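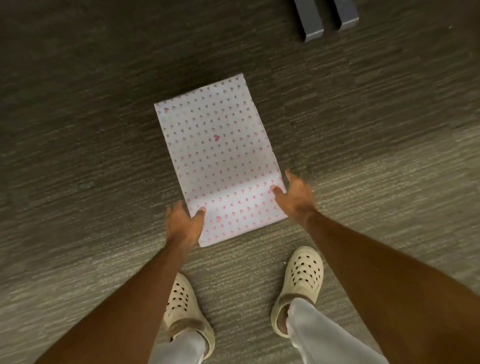
Jostine: frequently asked questions

Last updated June 3, 2021

What does Jostine do?

Jostine takes video from a head camera and works out where the hands are, what they are holding and how the held object moves. It writes the result as a track file, which a planner can read. Most people use it to turn footage of everyday handling jobs (lifting, turning, carrying, wrapping) into motion targets for a two-armed robot.

It does the perception part only. It does not plan arm motion and it does not send commands to hardware.

What are Mocanu and Tresberg, then?

Mocanu is the viewer. It opens a track file next to the video, so you can step through and correct things by hand. Tresberg is the planner. It reads the corrected track and tries to find arm motions that put the grippers where the hands were. You can use Jostine without either of them, and a few groups do, but the file format was written with both in mind.

What do I need to run it?

A Linux machine with a graphics card that has at least 8 GB of memory. There is a processor-only mode, which gives the same tracks and is very slow. Windows is not supported. People have got it going there, and we can't help if it breaks.

You also need the calibration file for your camera. If you don't have one, run the calibrate command with a printed checkerboard before you record anything. Calibrating afterwards works only if the lens settings haven't been touched.

How long can a clip be?

The default limit is 3,000 frames. You can raise it in the settings file, but memory use goes up with length and the tracker is more likely to drift. We cut our own recordings at the points where both hands let go of the object, and process each piece separately. The split command does this for you if the hand tracks are clean enough.

Does the object need a model or a marker?

Neither. Jostine fits a simple shape to whatever the hands are closing on. For boxes and wrapped packages it uses a slab with rounded corners, and the sides are allowed to bulge a little. For anything else it falls back to a point cloud. If you have a proper model you can supply it with the object option and the track will be better.

Patterned wrapping paper confuses the tracker. Can I do anything?

This is the most common report we get. Small repeated prints, such as rows of hearts or dots, give the feature matcher hundreds of points that look nearly the same. It can match one row to the next and report that the package has slid along by one row when it hasn't moved.

Three settings help:

Set repeat_guard to on. It throws away any match that has a close rival nearby. You lose a lot of points and keep the ones worth having. A print with a few larger motifs among the small ones does much better here than a completely uniform one.

Set outline_weight to 0.6 or higher. The fit then leans on the edges of the package more than on the print.

If the clip starts with the package at rest, mark that stretch in Mocanu. The tracker will use it to learn how much false movement the pattern produces.

Noemi Orlandini wrote the repeat guard and would like to see clips where it makes things worse. Please send the settings file along with them.

There is a shadow line across my package and the shape comes out in two pieces. Why?

Earlier releases grouped pixels by colour before looking for edges. A white paper in shade can look grey or beige, and the same paper in the light looks nearly pure white, so the two parts ended up in different groups. Since release 2 the grouping works on texture as well, and a soft shadow boundary should no longer split the object. A hard one, such as the shadow of a window bar, sometimes still does.

If you are on the current release and see this, open the clip in Mocanu, draw one stroke across the boundary with the join tool and run the fit again. One stroke on one frame is normally enough.

It picked up my shoes as objects.

When you look down at something on the floor, your own feet are often in view, and so are your forearms and trouser legs. Jostine has a body mask that should remove all of these. It was trained mostly on people standing at tables, so it knows sleeves and bare arms well and is weaker on legs and footwear. Shoes with a strong pattern of their own, holes for instance, are the ones it most often keeps by mistake.

For floor work, use the option view floor. This loads a different mask. It also tells the tracker to ignore anything that has never been touched by a hand, and that alone takes care of most false objects. The mask can't tell your shoes from someone else's, so other people standing close by need to be masked out manually.

Can it handle carpet?

Yes, with some care. Jostine estimates the ground plane first and measures heights from it. A ribbed or streaked carpet gives good texture for this, better than a shiny floor. The trouble comes when an object's short edges run nearly parallel to the ribs. The outline fit may then settle on a rib a little way outside the package. You'll see it in Mocanu as an edge that jumps outwards and back again. Raising rib_reject by one step cures it in the clips we have.

Deep pile is a different matter. The object sinks in, and the bottom few millimetres can't be recovered.

My hands are blurred in some frames. Should I delete them?

Leave them in. The hand model carries through a short blur using the frames on either side, and it does this worse if there is a gap in the numbering. Frames it isn't sure about are flagged in the track file with a low confidence value, and Tresberg gives them less weight when it plans.

If every frame is blurred, the shutter is too slow for the light in the room.

How does it decide which contacts matter?

For each hand, Jostine reports a thumb contact, a finger contact and the direction between them. When both hands hold the same object, it also reports whether the grip is balanced, meaning the two hands press from opposite sides. Thumbs on top with the fingers down the sides is treated as its own grip type, because a parallel gripper can't copy it directly. Tresberg will either turn the gripper so that one pad goes on top, or refuse and ask you to choose a different grip.

Fingers hidden behind or under the object are guessed. They are written to the file with the hidden flag set. Please don't use hidden contacts as targets without looking at them first.

Why does Tresberg refuse a track that looks fine in Mocanu?

Usually reach. A person leaning over an object on the floor has a working area that most fixed arms don't have. Run the reach command on the track before planning and it will list the frames that fall outside your robot's limits. You can shift the whole track upwards with the lift option, which keeps the relative motion and moves it to table height.

The second most common cause is a mismatch in units. Track files are in metres. If yours came from a converter, check that.

How accurate is it?

We test on the Grendenico set, which is 66 clips of hand-labelled package handling. On the slab model, the typical position error is around 32 millimetres when the object is moving. It is smaller at rest. Rotation about the vertical axis is good, and tilt is less so, particularly when the camera looks straight down.

These are our clips and our labels. Yours may come out differently, and we'd suggest labelling a few frames by hand before you rely on the output.

Can I use clips that show faces or other people?

The software will run. Whether you're allowed to is a matter for your own organisation. Jostine never uploads video, and the track file contains no pixels. The Mocanu project folder does keep thumbnails, so clear those before you share it.

Can I run it live?

No. The tracker looks ahead as well as back. Aldo Tedesco has a branch that looks back only, and it's fast enough for a preview while recording. It isn't in the release and the tracks it makes should be thrown away afterwards.

Where do I report a problem?

Use the issue tracker. Include the version, the settings file, the calibration file and the shortest clip that shows the fault. Perception reports go to Noemi Orlandini and viewer reports to Adelmo Greco. For planner problems, attach the output of the reach command as well and tag Wenceslao Rivadeneira.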